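The Laundry Nook That Ate the Back Room

2024-03-12

Start with the problem. Small back room, pale panels for walls, one door, one gray upholstered piece that everybody sits on and everybody piles clothes on. Clean clothes, dirty clothes, the ones in between. By the end of the week you can't sit down.

I've been writing about small rooms for 5 years now and laundry is the thing people write in about most. More than shoes. More than toys. So for this issue, laundry. No built-ins, no contractor, no knocking through. Just a room with a light gray floor and stuff that has to go somewhere.

First thing – look down. Before you buy a single hook. The place where the wall meets the floor and the furniture is where small rooms lose their clothes. Socks mostly. They slide off the back of the seat and that's it, gone until July.

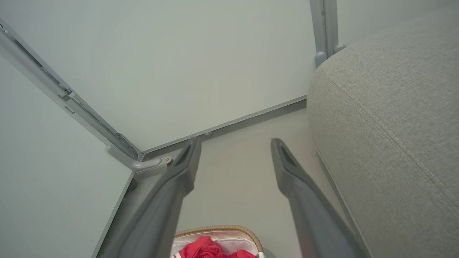 Panel, rail and trim: the corner behind the seat.

Partition rooms like this are going up all over. Panels, metal rails, metal trim along the bottom. Quick to put in and you can take them with you. But the hardware sticks out. Knobs, brackets, little screw heads, and every one of them will catch a knit if you let it. My advice, pull the seat out a hand's width when you clean and run a finger along the trim. If it snags you it'll snag a sweater. A dab of felt fixes most of it.

I priced up the fancy way, just to be fair to it. The Wurnonow laundry wall, with the tilt-out bins and the folding shelf, comes in at $1,699 before anyone shows up to fit it. Nice thing. Soft hinges. It also wants a solid wall behind it and plenty of these rooms don't have one. Helmy does a freestanding version at $674, narrower, a bit wobbly when I leaned on it in the showroom. I leaned pretty hard.

Or you spend next to nothing and get a basket.

Not a hamper. Hampers are tall and dark and things live at the bottom of them for months. A low open basket, handles cut into the ends, holes in the sides so air gets through. You can see what's in there. You can carry it on one hip and still open a door.
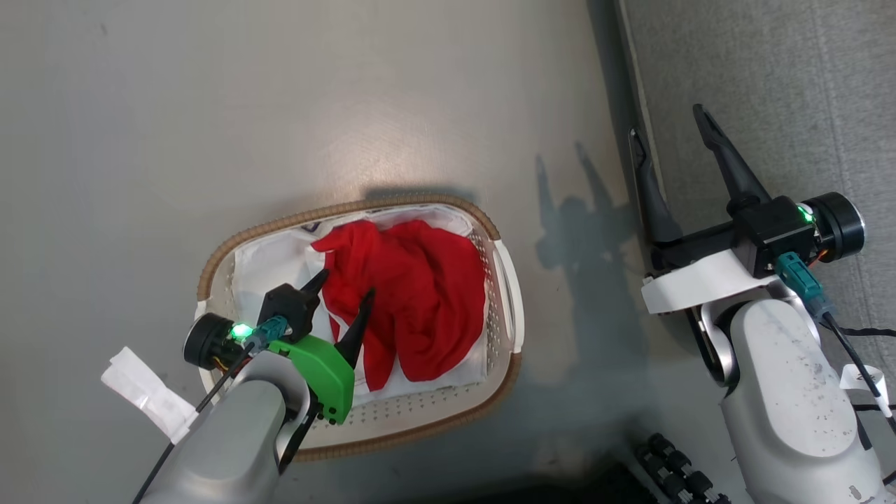 Plastic is fine by the way. Readers get snobby about plastic. Woven baskets look great and then they shed, and they pull threads, and a wet towel does them no good at all. A plastic body with a woven-look or rope rim gets you most of the charm and you can rinse it in the tub. Boro sells a wicker one that I loved for a season. It's in the garage now holding extension cords.

Color. White basket, pale floor, pale walls – anything red jumps right out at you, and you want that. Reds and whites are the pair that gets folks in trouble. One bright cloth left in with the whites and the whole load comes out pink. So I sort at the basket, not at the machine. Reds out first, over the arm of the chair, over the back of the seat, wherever. Then tip the rest in.

Do it standing up or do it on the floor, I don't care, but do it in the same room where the clothes come off. Carrying a mixed load down a hall to sort it later means it doesnt get sorted later. I know this from my own house.

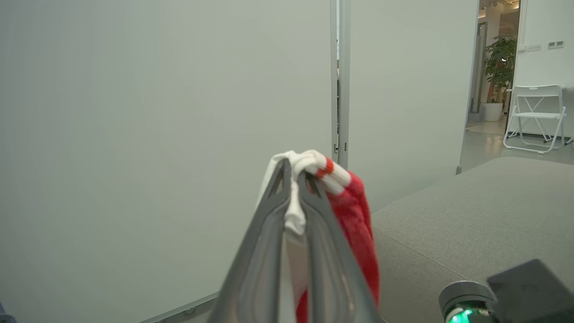

Socks go last. Pair them before they leave the room if you can stand to, cuff to cuff, one fold. A striped cuff helps, easy to spot the mate. Tiny stuff and thin cloths tend to ride along inside bigger things, so give everything one shake before it goes in.

The seat is the other half of this. A padded seat in a small room is a magnet and hooks won't change that. What worked for me was a Grillano floor mat, $95, cut to fit beside the seat, and the basket goes on the mat and noplace else. Kids get it. Grownups took longer.

Then the door. Keep the swing clear. If the basket has to move every time someone comes in, it'll end up in the next room, and a folding chair will end up with the clothes on it instead. Measure the swing, put the mat outside of it, leave it there.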